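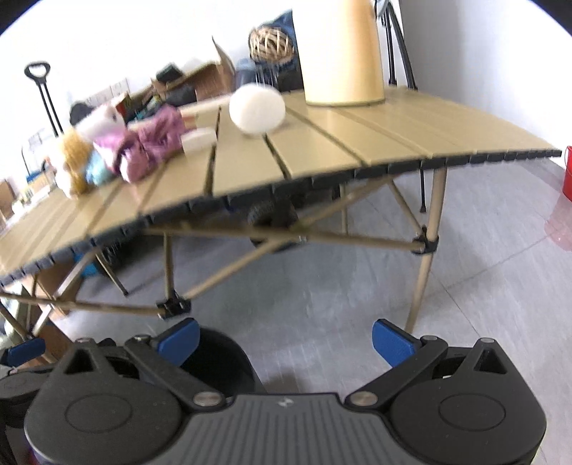 Mei-kuen Cheng: did you redo the zero after swapping the pads? Ours drifted till we did.

sopan7: yep, jaws fully open, then zero. Still reads 8 mm off on the left one tho

fendora_90: pivot pins. Bit of play there and teh width reading goes. Grease em

Mei-kuen Cheng: no grease!! gets on the pads. Dry lube, tiny bit

fendora_90: been greasing mine since March, no dramas

sopan7: ok trying dry first, will report back tonight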